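Subject: Re: [house-rules] Draft 7, hands on containers
From: Kirsty Pilkington
To: the house-rules list

Melahat, all,

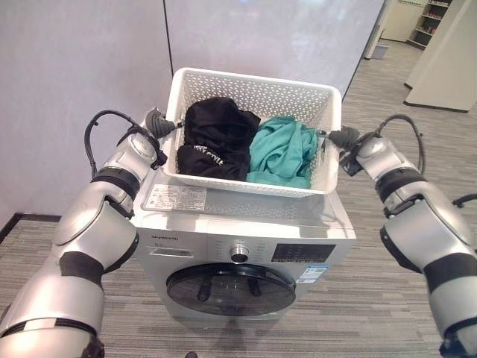

Section 2 of the draft is still trying to do two jobs, and it does the second one badly. The first job is telling operators what counts as a proper hold on an open container. The second is telling them where the container may be put down. Draft 7 says "a stable, flat, approved surface," and I have yet to meet anyone at Mullanton who can produce the list of approved surfaces. The top of a washing machine is flat. It is also where every person I know puts the laundry basket, and if we leave it off the list we'll have a rule that gets broken by lunch on the first day. I'd name it outright, with the condition that both grippers stay on the rim until the operator calls the set-down, one to a side, as they are on the white basket there.

Now, to what you wrote last night:

> I would like 2.4 to say that no garment may extend past
> the rim at any time. Songül's team at Gillies has it that
> way and they have had no arguments.
>
> Also, can we agree on a maximum fill? Kadir suggested
> 60 percent. I don't mind the number but I would like one.
>
> Melahat

They have had no arguments at Gillies because they fold everything first. Our basket has a teal thing slumped over the front edge and a black one standing taller than the back, and under your 2.4 that's two violations before anybody has moved. Real laundry doesn't read the draft. I'd go with "no garment may hang where a gripper is to close," and leave the rest of the rim to its own devices.

On fill, 60 percent of what? Kadir, if you can tell me how an operator is meant to measure a heap of shirts, I'll vote for it. The Zurkberg rules had 88 for years and I'm told it was a typo.

Two smaller things. Section 5 still says cables must be "tidy," which is my mother's word and not a requirement. Vija offered clearance wording back in July and I'd take hers as it stands. And somebody has changed "shall" to "should" all through section 3. Please own up, or at least change it back.

I'm at Pelton until 4 and will read replies after that.

Kirsty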